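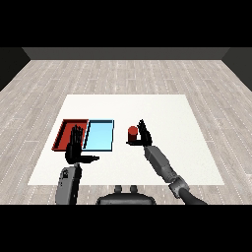 Workshop tips: sharing a sorting bench with a two-arm cell

Trays
Set the red and blue trays edge to edge and line up their top edges. A gap between them shifts the drop point for the second tray. Keep both on the left half of the mat and leave the right half clear for parts coming in.

Mat
White, flat, no curl at the corners. Wipe it down at the end of shift on Friday. Degreaser leaves a film; use plain water and a lint-free cloth.

Parts
Small cylinders go in upright, one at a time. Mixed lots go back to the cart.

What changes for bench staff
Hand sorting at Wesuvport ran to 925 parts per shift per person. The cell is scheduled for 2,000, and the operator's time moves to loading, spot checks and clearing faults. Plan on 15 minutes at the start of shift for checks — longer after a tray change.

Rotate the fault-clearing job. Rizwan Haque kept it for all of December and lost most of his inspection hours. Dilruba Kodikara now posts the rotation beside the Trostance cabinet.

Log every stop by hand, including short ones. Entries go in the bench book with time, tray color and initials. Reset codes are on the inside cover.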